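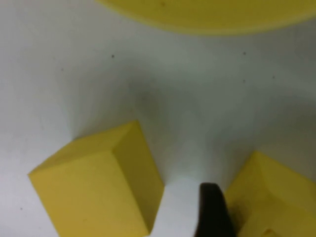 Rurance, the Calderdale maker of plain things for small children, is to sell its sorting blocks one colour at a time, having spent eleven years selling them mixed and listening to parents say what they thought of that. The new range is called Wenatness and goes on sale in July. The first colour to be finished was yellow, a muted, slightly mustardy yellow that caused more argument in the office than the move of premises did. Put a couple of the yellow blocks on a white table near something round in the same shade and the idea is plain enough: these go with that. A two-year-old grasps it quickly. The firm's own sales department needed a second meeting.

Sorting by colour is one of the oldest table games going, and Rurance makes no claim to have improved it. Children have been putting like with like since there was like to put. What the firm has done is take out the parts that annoyed people, chiefly the lid that no adult could get off and the green that looked blue after four in the afternoon.

"We had a very nice box with a very nice picture on it, and inside were five colours, two of which were the same colour," said Nigel Wainwright, managing director. "I was told this in writing by 107 customers. Some of them enclosed the blocks."

Under the new arrangement a family, nursery or childminder can buy a single colour and stop there, or buy another when the first has been lost under the cooker. Each Wenatness set comes with its own dish. The firm tried trays, tins and a drawstring bag before settling on this, the bag being popular with everyone except the people who had to find things in it.
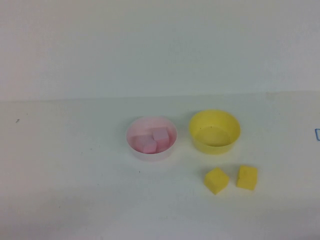

Pink came second and gave less trouble. It was mixed by Poppy Heywood, who joined Rurance from a paint firm and has strong feelings about salmon. She wanted a pink that would still be recognised as pink by a child who had been told about it only that morning, and by a grandparent without their glasses. Her notes on the subject run to several pages and are available to journalists who ask, though so far none has.

The sets were tried out over the spring at the Brandão nursery in Hebden Bridge, where the children were given a table, the blocks and very little instruction. Staff there found that most of the group sorted happily for a while and then moved on to posting blocks down the back of the radiator. Rurance regards both as proper use.

"What I liked was how little there was to explain," said Yvonne Sugden, who runs the nursery's toddler room. "You put the dish down, you put the blocks down, and you go and see who is crying. When you come back, something has been sorted. It may be the wrong thing. One boy spent a whole morning filling the dish with other people's raisins, and I must say he did it very neatly."

The nursery also asked for fewer blocks in each set, which surprised the firm, whose instinct over the years had been to add more. The old mixed box had grown until it needed two hands to lift and a free afternoon to put away. Designer Kieran Treloar, who was responsible for a fair amount of that growth, has taken the change well. "I was proud of the big box," he said. "My sister stored hers in the car."

Tidying up has been given as much thought as playing, on the grounds that adults do most of it. Everything in a Wenatness set goes back in its dish, and the dish goes on a shelf. There is no diagram. An earlier version of the leaflet included one, along with a short verse about putting your friends to bed, and both were removed at the request of everybody who read them aloud more than once.

The range will be carried at first by the Nenon shops and by Rurance's own counter in Todmorden, where Alfie Whitlock will be sorting blocks on a table for anyone who cares to watch or help. The counter opens for this on Sat 27 July at ten, and children may bring their parents. The first run is 1436 sets, and 203 of those have already been promised to nurseries.

Owners of the old mixed box need not feel left out. Spare blocks in the original colours, both greens included, will be kept in stock while they last. Anyone still unable to open the lid may bring the box to the counter, where a butter knife is kept for the purpose.

Press enquiries, sample sets and Poppy Heywood's notes on pink: please ask for Kieran Treloar at the Rurance office in Todmorden, weekday mornings.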